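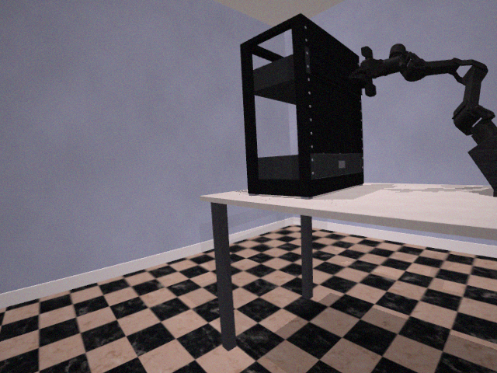

Review: Gristum classroom simulator, after a semester with our robotics club

I've been meaning to write this since April, and two students have now asked me whether I ever did, so here goes. Our club meets Monday afternoons in a room we share with the yearbook people, and for years we had one real arm and a long line of kids waiting to touch it. Gristum was supposed to help with the waiting. We paid $263 for the club license, which covers every laptop we own, and I'd say we got our money's worth (with a few grumbles, which I'll come to).

The project we chose was the rack task. You get a table, a tall black equipment rack standing on it, and an arm that has to reach over to the upper part of the rack without bumping anything. It sounds easy! My students certainly thought so. Lurdes Garcia, one of our juniors, had the arm going straight through the corner post in her first run and laughed so hard she had to leave the room. By the end of the semester her group had a very respectable approach path, and they'd learned more about joint limits than I ever managed to teach with a whiteboard.

What I like best is how quickly you can start over. One key and everything is back where it began, so even the shy kids will try something wild. The lesson packet is friendly too, 78 pages in plain language, and the section on planning a path is good enough that I now use it with my regular class.

Now the grumbles. Dark equipment is hard to read on our older screens. The arm and gripper are nearly black, the rack is black, and when one passes in front of the other you really can't tell where the gripper ends. We ended up turning the view a lot. I also wish we could change the room, because a checkerboard floor and lavender walls get a bit much by week six (the kids adore it, so maybe it's just me).

Saving is clumsy as well. Nimal Weerasinghe, who coaches with me, lost a whole afternoon's work before we found the autosave setting, tucked away under Display of all places.

We had also looked at Dremitz, at $549, and it does have nicer lighting, but the trial was slow on our machines and I couldn't justify it on a bake sale budget. If you have newer laptops, give it a try first.

Four stars from me, and we've already renewed for fall.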